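Wieder mal ein Lebenszeichen aus der Robotik-AG! Ich weiß, ich wollte viel öfter schreiben, aber seit Dezember verbringe ich gefühlt jeden freien Nachmittag in der Halle in Drerkau, und abends bin ich dann einfach platt.

Für alle, die neu mitlesen: Wir treten mit unserem Olik beim Mesteck-Cup an, Kategorie Rechner zerlegen und wieder bestücken. 90 Sekunden pro Teil, 3 Versuche, und wer was fallen lässt, fängt von vorne an (grrr). Beim letzten Probelauf sind wir auf 601 Punkte gekommen, vorher waren es nie mehr als 500 und ein paar Zerquetschte. Ich hab so laut gejubelt, dass nebenan jemand die Tür zugemacht hat.

Die Finger haben wir seitdem nochmal komplett auseinandergenommen, rund 18 Schrauben nachgezogen und das Programm von Fankhauser auf kleinere Schritte umgestellt. Ist langsamer, ruckelt aber viel weniger. 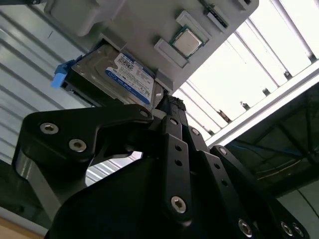 Mein Lieblingsteil ist und bleibt die Festplatte, da darf ich nämlich die Greifpunkte festlegen. An der WD Blue sitzt links so eine knallblaue Zuglasche, und die will ich als Nächstes ausprobieren, statt immer nur am Gehäuse zuzupacken. Vor dem Prozessor in seiner schrägen Halterung hab ich ehrlich gesagt noch Respekt, der kommt erst nach den Ferien dran. Falls jemand Tipps zu Fingerpads hat, immer her damit!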